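September 2, 2019
Creatine mixing trial, third batch

Repeated the August dissolution run with the Grestby and Lamard powders. Each portion went into 200 ml of tap water at 19 °C and was stirred by hand with a long spoon. Wiebke Oltmanns weighed the portions, I kept the clock.

Grestby cleared faster again. Lamard left fine grit at the bottom after 143 seconds, same as last time, and a second stir did not shift all of it. Dropped the water to 18 °C for one extra cup of each – no difference I could see. Taste is neutral for both. The flavored Lamard foams badly and should be left out until we have a wider glass.

Ida Heitmann wants the capsules included. I would keep them separate, as they tell us nothing about mixing and the fill weight varies too much between tubs. Holst tub is still sealed. Lot number copied to the inside cover.

Open points:
Scoop volume against label weight, level and heaped.
Whether the grit is coarse creatine or the anti-caking agent. Ask Illavley for the spec sheet.
Lifters' log for the loading week, two sheets missing.

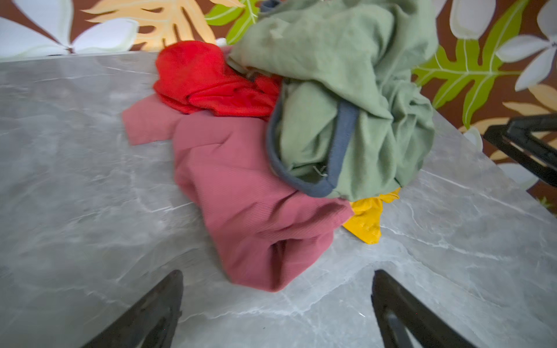

Spilled powder has to be weighed back in, or the portion is void. For the scoop test I want a surface where a white spill shows. A grey marble pattern with pale veins is a poor choice for that, as fine powder gets lost against the light streaks. Use the black tray and brush toward one corner. Wiebke has the small brush. Tare the tray before each scoop, write the tare down, and redo any portion that comes back over the label weight.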